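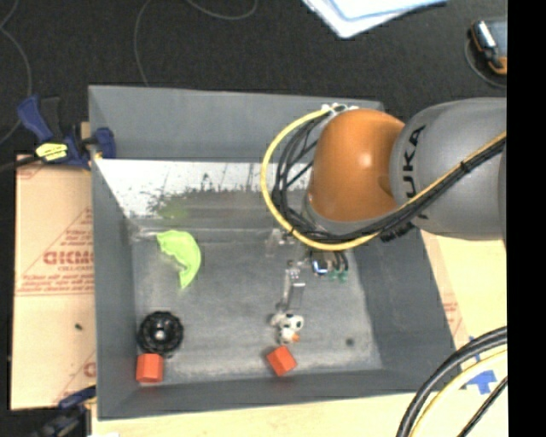 3. Installer le grand bac gris et y mettre les jouets

Par Oriana Saavedra — août

Si vous arrivez directement à cette partie, allez d'abord jeter un œil à la partie 2 pour le choix de l'emplacement, je ne reviens pas dessus. On part du principe que vous avez votre coin de jeu, un sol à peu près plat et un bac qui attend dans l'entrée depuis trop longtemps. Le mien est gris, rectangulaire, ouvert sur le dessus, avec des parois hautes et inclinées. À la ludothèque de Harnent nous utilisons le même genre de bac pour tous les jouets « en vrac », ceux qui n'ont ni boîte ni pièces à compter.

J'adore ces bacs ! On voit tout d'un coup d'œil, les enfants se servent, et le soir on range en deux minutes. Il faut juste les préparer un peu avant.

3.1 Ce qu'il vous faut

— le bac, évidemment
— une éponge, du savon noir, un torchon sec
— un tapis antidérapant, coupé un peu plus petit que le fond
— un rouleau d'étiquettes (j'ai pris des Jiteck, elles se décollent sans laisser de colle)
— les jouets, déjà triés si vous avez suivi la partie 2, en tas sur le tapis du salon sinon (je ne juge pas)

3.2 Préparer le bac

1. Passez la main sur tout le rebord. Si vous sentez une bavure, un petit coup de papier de verre fin et on n'en parle plus.

2. Lavez le fond à l'eau savonneuse, puis les parois de haut en bas. Insistez dans les angles, c'est là que se cachent les miettes et les paillettes (les paillettes, mon Dieu).

3. Rincez, essuyez, et laissez sécher à l'air 3 heures avant d'y mettre quoi que ce soit. Le matin je lave, à midi je remplis.

4. Regardez le fond à la lumière. Des traînées claires un peu nuageuses sur du plastique gris, chez moi, ce sont des frottements, et aucune éponge ne les enlèvera. Laissez-les tranquilles.

Note : j'ai essayé la gomme blanche « magique » sur un vieux bac Kiiskinen. La trace est partie, mais à la place j'avais un rond brillant, bien plus moche que la trace ! Depuis, je frotte au torchon et je m'arrête là.

Attention : pas d'eau bouillante et pas de javel. L'eau très chaude peut voiler le fond, et un bac voilé se balance dès qu'un petit s'appuie dessus.

3.3 Poser le bac

5. Déroulez le tapis antidérapant et posez le bac dessus, la longueur contre le mur.

6. Appuyez sur chaque coin, l'un après l'autre. Si ça bouge, tournez le bac d'un demi-tour et recommencez avant de sortir les cales. Neuf fois sur dix, c'est le sol.

7. Mettez-vous à genoux devant, à hauteur d'enfant, et tendez le bras vers le fond. Vous devez toucher la paroi d'en face sans vous pencher par-dessus le rebord avec tout le buste. Si vous n'y arrivez pas vous-même, un enfant de quatre ans n'y arrivera pas non plus, et il faudra un modèle moins profond.

Attention : avec des parois aussi hautes, un tout-petit qui tient à peine debout peut basculer tête la première. Avant deux ans, je reste à côté ou je sors quelques jouets sur le tapis.

3.4 Remplir

8. Commencez avec peu. Vraiment peu ! J'ai longtemps rempli les bacs à ras bord en pensant faire plaisir, et le résultat c'était un enfant qui vidait tout par terre pour trouver un seul truc. Terence Dobson, qui tenait la ludothèque avant moi, ne mettait jamais plus de 6 jouets par bac et il avait bien raison.

9. Posez les jouets à plat et espacés, qu'on puisse attraper chacun sans soulever le voisin. Le mou et le souple peuvent aller contre les parois, ils ne craignent rien.

10. Variez les formes et les couleurs. Sur un fond gris, un vert citron se repère tout de suite, alors qu'un jouet gris ou beige disparaît complètement. Ceux-là, je les garde pour les petits paniers clairs de la partie 4.

11. Écartez ce qui ne va pas en vrac : les puzzles, tout ce qui a des piles mal fermées, tout ce qui roule et pèse lourd.

Note : si un jouet souple sent encore fort le plastique à la sortie de l'emballage, laissez-le une nuit près d'une fenêtre ouverte avant de le mettre avec les autres. L'odeur se transmet, j'ai eu un bac entier qui sentait le pneu.

3.5 L'étiquette

12. Collez-la à l'extérieur, sous le rebord, du côté où l'on arrive. Un dessin suffit pour les petits, avec le mot en dessous pour les grands. Sur une paroi inclinée elle regarde un peu vers le bas, donc écrivez gros.

13. Notez au dos de votre feuille de suivi ce que vous avez mis dedans. Chez nous les bacs portent un numéro et la liste est dans le classeur Grimenex, celui à dos rouge (à Harnent on en est au bac 17, ça donne une idée).

3.6 Au quotidien

Le soir, je ne range pas joliment, je remets dedans et c'est tout. Une fois par semaine, je sors les jouets, je secoue le tapis et je passe un coup de torchon au fond. Une fois par mois, lavage complet comme au 3.2, et j'en profite pour changer la moitié du contenu avec ce qui dort dans l'armoire. Les enfants redécouvrent des jouets qu'ils connaissent par cœur, c'est un bonheur à voir !

Si un jouet est fendu, collant ou qu'il s'effrite, il sort tout de suite. Je presse toujours les jouets souples entre les doigts avant de les remettre, surtout aux extrémités fines, qui sont les premières à céder sous les dents.

Attention : ne déplacez pas le bac plein en le tirant par un seul côté. Le rebord est mince et finit par se fendiller. Videz la moitié, prenez-le à deux, ou faites-le glisser en poussant par le bas.

Pour ranger plusieurs bacs vides, emboîtez-les avec une feuille de papier entre chaque. Sans papier, ils se collent l'un à l'autre et il faut s'asseoir par terre et tirer avec les pieds — je parle d'expérience.

À lire aussi
Partie 2 — Choisir l'emplacement et trier avant d'installer
Partie 4 — Les petits paniers clairs
Partie 5 — Laver les jouets souples sans les abîmer
Faire tourner les jouets : mon calendrier de l'année
Réparer un rebord fendu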